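How to run a laundry demonstration at a robotics open day

We have been putting on open days at the Costach workshop for long enough now that people from other groups write and ask how we do the laundry one. It is easily the most popular thing we show. Visitors who walk straight past the arm that sorts bolts will stop and stand in front of a washing machine for ages, and they bring their children back for a second look after the tea and cake. I have written the whole thing down here so that I can send people a link, and I have tried to put it in the order you will need it on the day. It is written for small teams with one robot and a borrowed room, so if you have a proper demonstration hall you can skip the bits about extension leads.

What you will need

A robot with at least one hand that can close on cloth, and an arm long enough to reach into a drum without the elbow catching on anything.
A front-loading machine, either single or with two drums one above the other.
Work gloves to fit the hand, plus a spare pair.
A basket, a low table and a rope or some tape for the floor.
A bag of dry washing. Tea towels and small hand towels are best.
A printed card with the running order on it, in large type.
Someone to work the stop button and someone else to do the talking.

Please don't try to get by with one person doing both of those last jobs. We did it that way at Mitton, our first time out, and the talking stopped every time the arm moved, so that our poor visitors spent half the session listening to silence and looking at the back of my head.

Choosing and placing the machine

You do not need a machine that is plumbed in. Ours is never connected to water at an open day and nobody has yet complained, as it is the loading and unloading that they come to see. What matters far more is the height of the opening. A robot that has to bend a long way down will do the job slowly and with a good deal of wobbling, and the people at the back will see only its shoulders. A stacked pair of drums is lovely for this if you can get one, because the upper opening sits nicely within everyone's view.

Push the machine against a wall and leave 60 centimetres clear on each side. Open the door you are going to use as far as it will go before you bring the robot up, and check that the arm can come in from the side away from the glass. A glass door is heavier than it looks, and it is exactly the sort of thing that a forearm swings into when everybody is watching the fingers. Tape the position of the robot's base on the floor once you are happy. You will be very glad of that tape after lunch.

Getting the hand ready

Bare metal or plastic fingers are hopeless with towels. They slide off, and then they close on nothing, and the audience gives a kind sigh. A fabric glove with rubbery pads on it makes all the difference, and it also saves the inside of the drum from being scratched. Pull it well down over the fingertips, smooth out the creases between the fingers, and then open and close the hand 30 times before anyone arrives. That sounds like a lot, I know, but it shows up a glove that is creeping loose, and it gives you a reason to stand still and breathe for a moment.

Bright pads are worth having too. A drum is a dark place, and yellow against black can be followed from the third row.

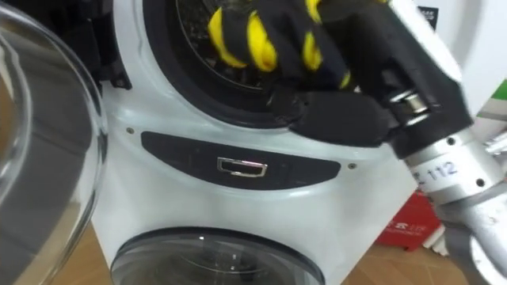
The gloved hand reaching into the upper drum, with the glass door over to the left.

Watch the rubber seal at this stage, because it causes more stops than everything else put together. It is soft and grippy, and so is the glove, and when the two meet they like to hold on to each other. Bring the hand in with the fingers curled and together, and only spread them once they are past the seal. On the way out do the same thing in reverse. If the wrist leans on the rim a little, that is usually all right, but if you hear the motors change their note then stop, back out and begin again. Visitors never mind a second try. In fact I think they rather enjoy it!

Running the session

Allow 3 rounds for each group, and keep the groups small enough that everybody can get to the rope.

In the first round, say nothing much. Let the arm reach in, take a towel, lift it out and put it in the basket while people simply look. They will all have questions by the end of it, and they will be better questions than the ones you had prepared for.

In the second round, talk it through. Explain how the robot finds the opening, how it decides where to close its fingers, and what happens if it comes up empty. Use ordinary words. I used to say "grasp candidate" until a lady at our Cabanatuan visit asked me, very politely, whether it had been elected.

In the third round, let a visitor put the washing in. Keep the robot switched to hold, with its hand well away from the machine, and let them stuff the towels in any way they please. Children will push them right to the back, which is the hardest thing you can ask of the arm and also the most fun. Move everyone behind the rope again before you release the hold, and say out loud that you are doing it.

If it goes wrong

A dropped towel can stay where it is until the end of the round. A towel caught in the seal should be freed by hand, with the robot on hold. If the same fault comes up twice, change the glove first, as this is quick and cures it more often than you would think. Our friends at Cleritz keep a second bag of washing ready for the same purpose, and I have started doing this as well.

Packing up

Take the glove off before the robot is powered down, while you can still straighten the fingers. Wipe the seal, close the doors, and coil the leads last of all. Our next open day is in July, and the running order card can be printed from the downloads page if you would like to borrow ours.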